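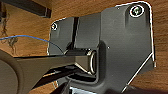

*Gripper fingers at the hinge barrel, seen from the wrist camera.*

## Holteo wants 243 demonstrations. Of what, exactly?

Holteo's pitch for its Cikby arm is that anyone can teach it a job by steering it remotely a few times. "A few" has now become 243 runs on one metal hinge bracket, logged since July by 2 operators.

Declan Sutcliffe, who leads the trial, told us the arm is "picking up the feel of the part." Maybe. A person on the controls has the feel of the part, or at least a decent view of it. What the arm gets is a record of where the hand went, and I have yet to see anyone show that those are the same thing.

Of the first 140 runs, Sutcliffe's team threw out 7 for sloppy steering. I asked who decides what counts as sloppy. The operators do, and they grade their own work.

I'd like to see the arm try a bracket it hasn't been shown, mounted at a different angle, with both operators out of the room. Holteo says that test is "on the roadmap." No date was given. We've asked for the results either way, including the failed attempts.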